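Simulated Kitchen Trials: Questions We Keep Getting

Maintained by Byung-chul Yoon. Last changed August 9, 2019.

Does a pass in simulation count toward sign-off?

No. It gets you a slot on the hardware bench and that is all. Vendors keep sending us slides with a big green number on them, and we keep asking which rules the number was scored under. Usually there's a pause.

What does Rule 3 mean by "declared contact"?

Before a run starts you write down every surface the finger is allowed to touch. If the task is a knob, list the knob. The panel next to it isn't listed, so brushing the panel is a fault, even if the knob ends up where you wanted it.
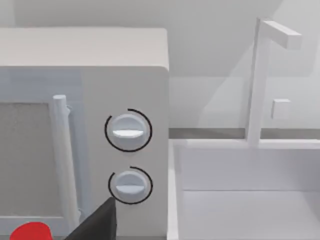
People complain that this is too strict for a simulator, where nothing gets scratched. I don't buy it. A policy that leans on the appliance in software will lean on the one in somebody's kitchen, and the contact model probably flattered it the first time.

How many runs do you want?

850 per task, with the random seeds filed before you begin. Seveck sent us 138 and called it representative. Maybe it was. We couldn't tell, and neither could they.

Can we drop runs where the physics glitched?

You can flag them. You can't drop them. The Ririco entry had 26 "glitches" last December, and every one of them happened to be a failure.

Are close-up views enough evidence?

For fingertip position, often. For clearance around the rest of the arm, no. File a wide view with the same time stamps or we mark clearance as not shown.
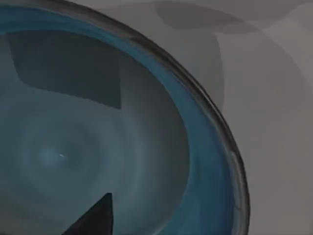

Fingertip over the inside of a blue bowl, simulated close view.

Do shadows and lighting have to be realistic?

The rules only ask that you vary them and say how. I'd like something tougher. Soft shadows on plain gray surfaces are easy going, and I have yet to see a good argument that they prepare anything for a real counter at night.

Is the Virnerari checklist accepted instead?

Partly. Its section on stopping distance is fine — better than ours. The section on "human-like care" can't be measured, so we ignore it.

Who can waive a rule?

The test lead, in writing, before the run. Waivers asked for afterward go in the file as faults.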